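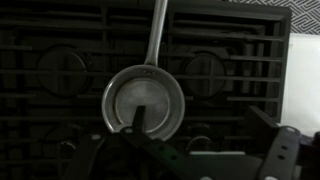 2024年11月18日。小麦淀粉糨糊，接着七月那批往下做。七月的糨糊用来托Fellden纸，干后正面没有问题，背面靠边的地方有细小的颗粒，逆光才看得出来，手指摸过去像沾了沙。Halina当时判断是煮的时候没搅开，我觉得是过筛前放得太久，表面结了皮，皮被压过筛网，碎成了粒。两种说法都没有验证过，这次分开试。锅先说清楚：像炉架上这种小不锈钢平底锅，手柄是用铆钉固定的，钉头露在内壁上，就在锅沿下面，糨糊一稠就绕着钉头结一圈，刮刀贴不进去，等它自己脱落就成了颗粒。锅沿又浅，搅快了容易溅出来。平底锅只拿来烘干筛网和煮少量试样，正式煮糊一律用深一点的锅。

材料

淀粉：Komow，去蛋白小麦淀粉，新开的一袋。旧袋还剩一点底子，闻起来没有异味，但袋口夹子松过，不用，留给Benito做练习。
水：去离子水600毫升，全部量好再分，先取一小部分泡粉，剩下的下锅时加。
纸：Fellden薄纸，和七月同一卷，边上有旧铅笔记号的那一段已经裁掉。
试样底纸：从Pastor地图册拆下来的空白衬页，馆方同意用于测试，用完连同记录一起归还。
筛：马尾筛一只，尼龙细筛一只。马尾筛右侧的绷圈有点松，用的时候要按住。

泡粉

淀粉昨晚下水，早上看已经沉实，上面一层清水略带乳色。倒掉上清，换新水，搅起来再静置。以前Ignacio Carrasco的做法是换水换到上清完全透明为止，他记录里写这样煮出来的糨糊白，黏性略低，返工时容易揭。我们现在手上的活是地图背托，将来多半还要再揭一次，黏性低一些是好事，所以照他的做。只是冬天水凉，沉得慢，时间要留足。

换水时有一件小事：沉底的淀粉很硬，勺子插不下去，硬撬会整块翻起来。把容器斜放一会儿，从低的一侧慢慢刮，比较省力。容器口有一处小豁，换掉之前先用胶带贴上。

煮

分两锅，火力一样，搅法不同。

甲锅：从冷水开始一直搅，木勺画八字，刮到锅底和锅壁交界的地方。变稠之前不停手。变稠以后转最小火，继续搅16分钟。
乙锅：同样冷水下锅，变稠之前只是隔一会儿搅几下，变稠后再连续搅16分钟。

甲锅变化很平稳，先是乳白的稀水，然后勺子后面开始留痕，再往后颜色转成半透明，手上能觉出阻力突然上来。乙锅在转稠的那一下几乎来不及，锅底先结了一片，铲起来搅散以后肉眼看着也匀了，可是勺子提起来往下滴的时候，滴到最后会断成小团。光看锅里看不出差别，要看滴落。

煮好的糊倒进搪瓷盆，表面贴一层湿纱布，让它慢慢凉。Perihan提过用冷水浴快速降温，她在Brirnby的工作室都是这么做，说可以少结皮。我们水槽被别的东西占着，这次没有做冷水浴，写在这里，下次补。

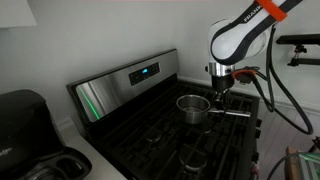
图2　长柄不锈钢小锅，锅底有一层浅水。

洗锅顺带记一笔。糨糊锅用完不要马上刷，先加一点冷水泡着，粘在壁上的薄层过一阵会整片起来。用热水反而越泡越黏，刷子毛里全是糊，之后刷什么都带淀粉。刷完倒扣在架子上，不要拿擦手布擦，布上的棉毛下次煮糊时会浮在面上。去年有一件托件里夹了一根蓝色纤维，干透才发现，只能揭了重来，查到最后就是擦锅布。

过筛

甲糊凉透后分成两份，甲一立即过筛，甲二敞口放到表面结皮再过筛。乙糊凉透即过，不再分。三份都先过马尾筛，再过尼龙筛，最后加水调到能从刷子上缓慢滑落的程度。

甲一：很顺，筛面上几乎没有留下东西，过后柔滑，有光。
甲二：结的皮不厚，用刮板压的时候能听见很轻的沙沙声。马尾筛上留下一部分，另一部分压过去了。到尼龙筛时要用力，筛面发涩。
乙：筛面上留下的是软团，捏得碎，和甲二那种干皮的碎片手感不一样。用力压也能过，过后看起来和甲一差不多。

调稀的时候加水要少量多次，每加一次都用刷子在碗里打圆，等完全吸收再加。Fidelina一次加多了，糊和水分成两层，打了很久才合回来，合回来以后比别的碗泡多。那一碗单独放着，没有进入试样。

上样

衬页裁成小条，每份糊刷一组，另留一组用七月剩的配方做对照。Fellden薄纸喷潮，展平，用宽刷从中间往两边走，挂起，再翻到底纸上，隔着垫纸用棕刷刷实。顺序是甲一、甲二、乙、对照，刷子每换一份都洗净甩干。

棕刷有点掉毛。掉在垫纸上的没关系，掉在托纸边上的当场用镊子夹走了。Halina建议换她那把旧的，那把毛已经磨短，不掉，但是偏硬，薄纸湿的时候容易起绒。先不换。

上板时板面湿度不太均匀，靠窗的一侧干得快。为了不让位置影响结果，四组错开排，每组都有靠窗和靠里的试条。板子的位置图画在活页后面，铅笔，看的时候注意上下方向，图是从板子正面看的。

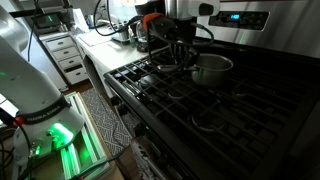
干燥先按9天算。七月那批下板偏早，摸着是干了，底纸里还有潮气，压了一夜以后四角往上翘。这回宁可多等，每天早晚看一次板边有没有起缝，起缝的试条记下编号，不补糊，补了就没法比较。室内湿度表挂在板子旁边，读数写在湿度登记簿上，不往这里抄。

目前能说的不多。湿的时候逆光看，甲二的试条已经有颗粒，位置散，大小不一，和七月那件很像。乙的试条有几处略深的小斑，边缘模糊，不像颗粒，倒像是糊厚薄不匀。甲一干净。对照组也有颗粒，比甲二少。

所以我偏向于七月的问题出在结皮，不在搅拌。不过Halina指出七月那次糊是放在窗台上凉的，正好有太阳，结皮应该比甲二厚得多，颗粒数量却没有按比例多起来，说明筛子也起了作用。马尾筛那次用的是旧的一只，已经送去重绷，眼下没法对照。等筛子回来，用同一份结皮的糊两只各过一遍就清楚了。

揭开试验放在下板以后。用潮气室回潮，从角上起，看托纸能不能整张离开，底纸表面有没有被带起纤维。Ignacio的旧记录里有一套打分办法，分得太细，两个人打出来对不上，这次只写“整张离开”“分片离开”“揭不动”，底纸另写有无起毛。打分时不看编号，由Benito把试条打乱递过来。

存放

剩下的甲一糊没有调稀，整块切好，浸在冷水里放冰箱，每天换水。标签上写配制人和批次，不要只写“糨糊”，上次冰箱里有两碗都写着“糨糊”，最后都倒了。发酸、发粉、表面滑腻的一律不用，也不要再煮一遍凑合。调稀过的当天用完，没用完的倒掉，先拿报纸吸干再扔，别进下水道。

Fidelina问能不能加防腐剂。不加。Pastor地图册上有手工着色，绿色那几处本来就不稳，多一样东西就多一样说不清的原因。用多少煮多少，比存着省事。

花费方面，这一袋Komow淀粉按现在的用法够做到地图册结束，近2公斤，暂时不用再订。尼龙筛网有一处起毛，要换，已经写进采购单。喷壶的喷头也不好，出来的水一粗一细，粗的那一下会在薄纸上打出水圈，先拆开用细针通一通，还不行再买。

待办

甲二、乙两组各补拍一张侧光照片，下板前拍，灯放低。
马尾筛重绷的进度问Perihan，是她那边联系的。
冷水浴补做一次，和自然冷却并排，水槽要提前跟大家说好。
底纸余下的放回Pastor的盒子，夹在酸性测试条后面，不要和托过的混放。
Ignacio的记录本复印件缺了中间几页，正好是讲换水那一段的后半，请Halina找原本看一下。
乙糊剩的半碗留给Benito练刷，刷在废纸上看厚薄，不贴正式的纸。

另：煮糊那天不要穿毛衣。

工作记录 > 纸张修复 > 糨糊与黏合剂 > 淀粉糊试验

本网站使用Cookie以改善浏览体验。继续浏览即表示您同意我们使用Cookie。接受　设置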